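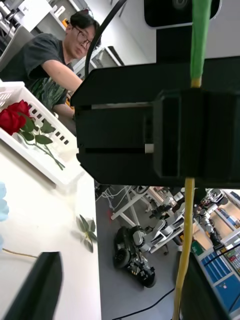 Rustau storage basket and Drusberg artificial roses: worth it?

I'm suspicious of anything sold as a "display set", and this one hasn't cured me. The basket is plain white plastic with rows of little rectangular holes, the sort you'd put under the sink. Useful, yes. A home for flowers, I'm less sure.

The roses do better. The red is properly deep and from across a table they pass. Up close the leaves let them down, too even and too green, and the stems are long enough that they have to lie at a slant. Drusberg says they'll keep their colour for 90 days on a sunny sill. Ask me in July.

Mine came with a loose sprig of leaves as well, which I've yet to find a use for.

Keep the basket for the cupboard and stand the roses in a tall vase. Two stars.

Gareth Tunstall, 3rd February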